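3.2 Vorführung am Tag der offenen Tür

Die zweite Erhebung fand am 8. Juli 2025 im Technikum Grustden statt, während des jährlichen Tages der offenen Tür. Anders als bei der Vorstudie im Mai wurden die Besucherinnen und Besucher nicht eingeladen, sondern kamen von selbst an die Station. Die Vorführung trug im Programm den Titel »Aufräumen mit Billo«. Billo ist der Name, unter welchem der Arm dem Publikum vorgestellt wurde; im Folgenden verwenden wir ihn nur dort, wo auch die Besucher ihn verwendet haben. 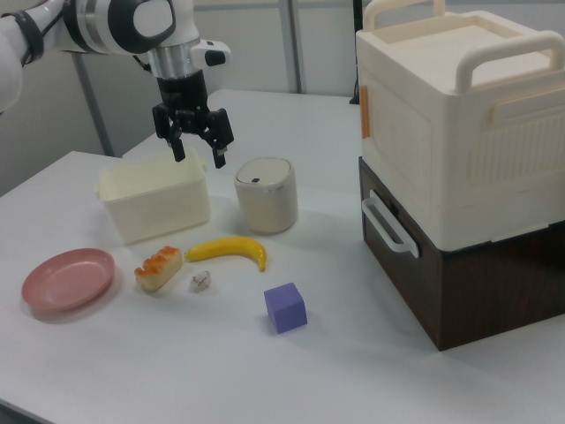
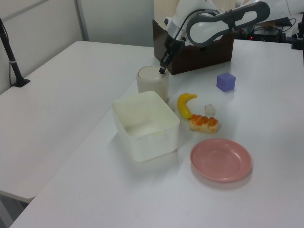

Abb. 4: Arbeitsplatz der Vorführung in zwei Ansichten. In beiden Bildern sind der weiße Roboterarm mit schwarzem Zweifingergreifer und die Spielzeugteile auf der weißen Tischfläche zu sehen. Im zweiten Bild ist der Greifer in den Becher abgesenkt.

Die Auswahl der Gegenstände folgte zwei Überlegungen. Erstens sollten auch Kinder ohne Erklärung verstehen, worum es geht. Spielzeug wie die gelbe Banane, das Gebäckstück oder der rosa Teller erfüllt diese Bedingung. Zweitens sollten die Gegenstände dem Arm verschieden große Schwierigkeiten bereiten. Der violette Würfel hebt sich von der Tischfläche deutlich ab und gilt uns als leichter Fall. Das kleine durchsichtige Teil dagegen ist auf dem weißen Tisch auch für das menschliche Auge schwer zu finden (Abb. 4), und gerade deshalb haben wir es beibehalten. Cieślak hat in ihrem Vorschlag zum Versuchsaufbau empfohlen, wenigstens einen solchen Gegenstand vorzusehen, damit das Publikum nicht einen zu günstigen Eindruck von der Leistung der Anlage gewinnt. Dieser Empfehlung sind wir gefolgt.

Eine Vorführung dauerte 4 Minuten. Sie wurde von Randi Brekke geleitet, die auch die Fragen des Publikums beantwortete. Am Anfang jeder Vorführung sagte sie mit einem einzigen Satz, welche Aufgabe der Arm ausführen sollte, danach schwieg sie, bis die Aufgabe beendet oder abgebrochen war. Dieses Schweigen war mit uns vereinbart. In der Vorstudie hatte die Vorführerin den Ablauf fortlaufend kommentiert, und es war später nicht mehr möglich zu unterscheiden, ob die Besucher den Arm beurteilten oder den Kommentar. Wir räumen ein, dass auch das Schweigen eine Wirkung hat. Mehrere Personen haben es als Spannung beschrieben, eine Person als unfreundlich.

Nach der Vorführung wurden die Anwesenden gebeten, einen kurzen Fragebogen auszufüllen. Von den etwa 60 verteilten Bögen kamen 23 vollständig zurück. Die Rücklaufquote ist niedriger, als wir gehofft hatten. Der Grund liegt vermutlich im Ort: Die Station befand sich auf dem Weg zur historischen Maschinenhalle von 1920, und viele Familien gingen nach dem Ende der Vorführung sofort dorthin weiter. Für eine künftige Erhebung würden wir den Tisch mit den Fragebögen vor und nicht hinter die Station stellen.

Die freien Antworten lassen sich grob in zwei Gruppen ordnen. Die größere Gruppe beschäftigt sich mit der Geschwindigkeit. Der Arm wurde als »bedächtig«, »vorsichtig« oder auch einfach als »langsam« bezeichnet, wobei das letzte Wort nicht immer als Kritik gemeint war. Eine Besucherin schrieb, sie habe beim Zusehen angefangen, selber langsamer zu atmen. Die kleinere Gruppe betrifft den Greifer. Dass er nur zwei Finger hat, war für manche eine Überraschung — sie hatten offenbar eine Hand erwartet. In diesen Antworten wird häufig gefragt, ob der Arm »fühlt«, was er hält. Diese Frage war im Fragebogen nicht vorgesehen, und wir halten es für ein Versäumnis, dass sie fehlte.

Auffällig ist weiter, dass die Behälter in den Antworten kaum vorkommen. Die Besucher sprachen über die Banane und über den Würfel, aber fast nie über die Wanne oder den Becher. Für die technische Bewertung ist dies eine wichtige Lücke, weil das Ablegen in einem Gefäß mit engem Rand unserer Erfahrung nach mehr Genauigkeit verlangt als das Aufnehmen von einer freien Fläche. Das Publikum scheint die Aufgabe als erledigt anzusehen, sobald der Gegenstand den Tisch verlassen hat. Ein ähnlicher Befund ergab sich schon in der Vorstudie, dort allerdings mit einem Greifer der älteren Bauart Briton und mit anderen Gegenständen, sodass ein direkter Vergleich nicht zulässig ist.

Einschränkend ist zu sagen, dass die Beleuchtung im Technikum nicht kontrolliert werden konnte. Die Tischfläche glänzt, und je nach Standort sahen die Zuschauer Spiegelungen, welche die Sicht auf kleine Teile erschwerten. Wir haben die Standorte der Befragten nicht erfasst. Ebenso wurde nicht erhoben, wer die Vorführung mehr als einmal gesehen hat; nach der Erinnerung von Brekke waren es vor allem Kinder, die zurückkamen und ihre Eltern mitbrachten. Ob diese Wiederholung die Urteile der Erwachsenen verändert hat, bleibt offen. Die Auswertung der geschlossenen Fragen folgt in Abschnitt 3.3.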